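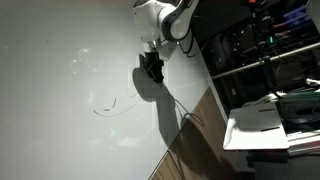 首页　产品　听诊　诊查床　缝合练习　配件　询价　联系

Zetent 双人教学听诊器（带教款）

一个胸件，两副耳挂，老师和学生同时听同一个位置。临床前阶段的心肺听诊课用得最多，见习带教也有人买。现货，深灰和酒红两色，酒红剩的不多，下单前问一下。

单价 1,525 元，含税，不含运费。院校批量另谈，见下面。

基本参数

胸件：双面，膜面加钟面，不锈钢
主管长度：51 厘米（胸件到分叉处）
整机重量：217 克，不带收纳盒
耳塞：软硬两种各配一套，硅胶
管体：不含天然乳胶
产地及品牌：Zetent，国内由 Vinberg 供货

主管长度问的人多，统一说一下：量的是胸件接口到三通，三通后面那两根支管另算。支管标准款够两个人并排站着用，要是一个坐床边一个站床尾就紧了，请选加长支管，配件页有。加长以后高频会弱一点，舒张期那种很轻的杂音，新手可能要多听几遍才听得出来。练第一心音第二心音的话影响不大。

适合谁

低年级学生，刚开始学听诊，还分不清呼吸音和衣服摩擦声的那种。老师把胸件放好，学生听，听到了说出来，不对马上纠。以前是老师听完摘下来递给学生，位置一动就不是那个音了，来回几次课就过去一半。

标准化病人考核前的练习也行。考试时请用自己的单人听诊器，双人款手感不同，临考才换容易慌。

不适合：手术室、急诊日常使用。分叉多，管子长，挂脖子上碍事。门诊医生自己用也没必要买这个，买单人款，便宜不少。

Sihan Yan 老师那边的诊断学实训课用了两个学期，反馈过来的几条直接抄在这里，没怎么改：

耳挂弹簧一开始偏紧，戴眼镜的学生说夹，掰开放一晚上会好。膜片边圈要拧到底，没拧到底声音发闷，学生以为是自己耳朵有问题。三通处有个小旋塞，可以关掉一侧，老师听完关自己那边，学生那侧声音会大一些。这个旋塞说明书里写得太简单，很多人根本没发现。

说明书新版已经补了图，老客户要电子版的找客服，直接发。

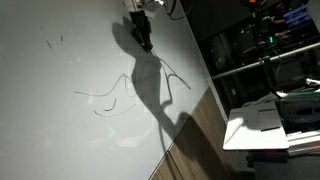
听诊 / 教学套装

院校套装（Sernville 组合）

按班级配的，里面是双人教学听诊器、单人学生款、备用膜片、耳塞、酒精棉片盒、硬壳收纳箱。具体各放多少看班级人数，报一下人数我们出清单，别自己估，之前有学校估少了又补单，运费白花。

满 200 套走院校价，交货期要另外确认，开学前那阵子特别挤，八月才来问的基本赶不上第一周课。一月订最宽松，库存足，箱子上印校名也来得及做。

印字：听诊器主管可以激光刻编号或姓名，字高有限，中文名三个字以内清楚，再长就小了。学校发给新生做入学礼物的，一般刻名字加入学年份。白大衣授予仪式要用的请提前说，单独包装，礼盒颜色可选白或者藏青。刻错字我们重做，名单给错了的收工本费。名单请用表格发，不要发照片，生僻字容易认错。

礼盒版和课堂版听诊器本身是同一个东西，差在盒子和刻字上。预算紧就别选礼盒。

关于 Kuhlmann 胸件

有老师问能不能换 Kuhlmann 的儿科胸件。能，接口一样，直接拔插。拔的时候捏住金属接头，别拽管子，管口撕裂不在质保范内。换上儿科胸件以后膜面小，贴合好，婴幼儿模型上练习用这个。新生儿尺寸目前没货，到货时间没定，想要的留个邮箱。

和模拟人配合使用

普通声学听诊器，可以用在内置扬声器的听诊模拟人上。靠感应标签识别位置的那一类模拟人不行，那种要用厂家自己的电子听诊器。买之前先看一眼你们模拟人的型号，拿不准就把型号发来，我们查了再回。

模拟人皮肤表面有滑石粉的，用完胸件要擦。粉会进膜片边圈的螺纹，时间一长拧不动。

清洁和保养

每次用完：耳塞、胸件用百分之七十酒精擦，管体用微湿的布擦一下就好。酒精反复擦管子会变硬，先是发亮，后面就裂。
不能泡。不能高压灭菌。不能放紫外消毒柜里过夜，管子会黄。
耳塞可以取下来用中性洗涤剂洗，晾干再装，装的时候转着推进去，听到卡住为止。
存放：平放或者挂起来都行，不要对折塞白大衣口袋。折痕处最先坏。
夏天别留在车里。

膜片算耗材，坏了自己换，不用寄回。三通旋塞漏气的请寄回来，不要自己拆，里面有个小密封圈掉了很难找。

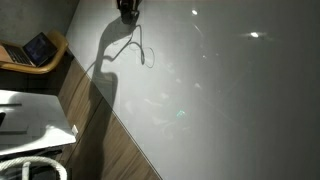
浅灰色台面，一侧有黑色细线缆。

质保

整机两年，耳塞膜片除外。凭订单号，不用留发票原件。刻了字的也保。摔的、剪断的、泡过的不保，但是可以修，报价后再决定修不修。

院校批量订单建议指定一个联系人，损坏的攒一批一起寄，我们一起处里，比零散寄来快很多。寄之前请先消毒，在箱子里放张纸条写清楚哪一副什么问题，只写“坏了”我们只能一副一副试。

常见问题

两边音量一样吗？
理论上一样。实际和耳塞戴得好不好关系最大，先检查耳塞方向，耳挂应当朝前倾，朝着鼻子那边。戴反了差很多，第一次上课戴反的学生挺多的。

三个人能一起听吗？
不建议，有三通加接头卖，接上以后声音损失明显。三个人以上请考虑电子听诊器外接音箱，那个在另一个页面。

左利手有影响吗？
没有。

听障学生怎么办？
这款帮不上太多，需要带放大的电子款，部分型号能配合助听器使用。请单独联系，我们按具体情况推荐，可以借样机试用两周。

可以试用吗？
院校可以，单副样品，用完寄回，来回运费各付一程。个人不提供试用，七天内没拆耳塞封袋可退。

发票能开教学设备吗？
按商品实际名称开，听诊器就是听诊器。明细可以附清单。

客户留言（节选）

Dörte Böttcher，诊断学带教：支管长度够用。深灰的看不出脏，第二次又订了深灰。收纳盒扣子希望再紧一点，放包里开过。

Radu Ardeleanu，三年级学生：一年级上课用的就是这个，第一次听到奔马律是老师用旋塞让我单独听的。现在自己用单人款，耳塞还是习惯软的那种。

Eilif Strand，技能中心设备管理：编号刻字很有用，借出归还对得上。膜片备件包希望单独卖大包装。

（大包装膜片已上架，配件页往下拉。）

配件速查

加长支管，成对卖
备用膜片，小包和大包
软耳塞 / 硬耳塞，注意区分新老款，老款接口细一点，拿不准就量一下或者拍照问
Kuhlmann 儿科胸件
旋塞密封圈，仅供维修点，不零售
硬壳箱内衬，按套装规格裁好，别的箱子不一定放得下

发货和自提

下午三点前付款当天发，刻字的顺延，批量的按合同。Vinberg 仓库可以自提，来之前打电话，门口不好停车，报订单号就行，带个证件。到货先看外箱，压坏了当场拍照再签收，签完再说就比较麻烦，快递那边不认。

院校询价请写清楚：学校、课程、人数、要不要刻字、什么时候用。缺哪项我们都得再问一遍，来来回回耽误时间。报价单有效期一个月，过期了重新要一份，价格一般不变，库存就难说了。

颜色补充一句，酒红批次之间有轻微色差，介意的一次订齐。深灰没这个问题。

相关：单人学生款听诊器 / 电子听诊器及外接音箱 / 血压计教学双管款（缺货，预计下月到）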